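積み木は、片づけなくていい

積み木は箱にしまうより、板の上に散らかしておくほうがずっといい。これは声を大にして言いたい!

うちでは去年の9月から、居間の隅に木の板を一枚置いて、色つきの積み木を出しっぱなしにしている。それまではPorachの布袋に入れて、夜になるたびに口をきゅっと縛っていた。床はきれいだった。でも袋に入った積み木というのは、驚くほど遊ばれない。出すのが面倒だし、出したところで山になるだけだ。

板に替えてからは、通りがかりに手が伸びる。子どもだけの話ではない。私も朝の7時台、湯が沸くのを待ちながら円柱をひとつ立て、台所に戻り、また来て三角を寝かせたりしている。これが楽しいのなんの。
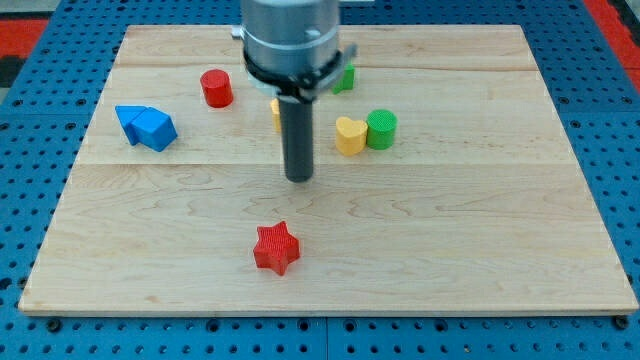
板は木がいいと思う。置いたときの音がまるで違うのだ。コトン、と低く鳴る。Skundariの樹脂トレーも900円で買って試したけれど、カシャカシャと軽くて、二日で物置行きになった(植木鉢の受け皿としてはなかなか優秀です)。それに木目があると、子どもは勝手に川だの道だのを見つけてくる。無地の盤ではこうはいかない。

数も少なくていい。Keltportの74個入りの箱をもらったときは大喜びしたが、いま板に出しているのは8個前後で、残りは押し入れで眠っている。少ないと、一個ずつの形をよく見るようになる。倒れた形も面白い。家のつもりで立てたものが、横になると矢印に見えたりする。

もちろん、踏めば痛い。掃除機もかけにくい。そこは板の縁から外に出たものだけ拾う、という決まりにしたら、だいぶ平和になった。縁の内側は散らかっていてよし。うちではもう、寝る前の「お片づけ」の歌も歌っていない。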